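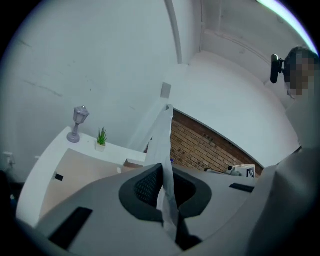
The Starow Gripper Project is a student project in robot manipulation run within the engineering school at Brunora. Students use hand-held grippers to perform short household and workshop tasks, and the recordings are used to train a two-finger robot arm to repeat them. The project counts as an elective course in the spring term and continues as a club for the rest of the year.

History

The project grew out of a student competition team that had built sorting robots for the Annan Cup, a regional contest for college teams. The team programmed each arm motion by hand, and a change in the shape of an object usually meant starting over. After its second entry, part of the team proposed a course on learning from demonstration. The school approved it for a trial term, with one shared arm and two grippers printed in the school workshop.

The first term covered rigid objects only, mainly blocks, cups and small cartons. Paper and cloth were added the following year at the request of students, who found the earlier tasks too easy to be useful for their reports. The club was formed when several students asked to keep using the equipment after grades were in.

Equipment

The grippers are made of printed plastic parts with rubber pads at the contact points. A camera with a very wide lens is fixed to the tool, so that the fingers and much of the surrounding room are recorded together. Printed square markers are placed in the work area and used to check position. Some sessions also use a head-mounted camera, which gives a second view of the same motion.

The design of the fingers has changed several times. The current version, known in the club as Sullov, has longer fingers than the first and a housing that can be opened with a single screwdriver. Files for all versions are kept in the project archive, along with the print settings and a list of known faults. The most common fault is a loose pad on the left finger.

Course work

Students work in pairs. One performs the task while the other starts and stops the recording, resets the objects and fills in the log sheet. The pair changes places after each set. Every pair must hand in 200 accepted demonstrations of one task by the end of the term, and a demonstration is rejected if the marker check fails or if the log entry is missing.

Tasks are chosen from a list in the course handbook. They include stacking boxes, placing a lid on a jar, folding a napkin and moving a strip of paper from one place to another. Thin paper is considered one of the harder choices. It bends under its own weight, moves in a light draft and creases when held too firmly, and pairs who choose it are allowed an extra week.

In the second half of the term, each pair trains a model on its own recordings and tests it on the shared arm. Grades are based on the written report and the quality of the data. The success rate of the arm is reported but not graded.

Data set

Accepted recordings are added to a common collection open to all students of the school. It held 1213 demonstrations at the end of its second year, of which around 1000 involved rigid objects. Faces are obscured before a recording is added. Students may ask for their own recordings to be removed at any time, including after graduation.

Competition

The club still enters the Annan Cup, now with an arm trained partly on course data. It placed fourth in its first year under the new approach and lost most of its points in the timed round. Club members also run a demonstration table at the school's open house in March.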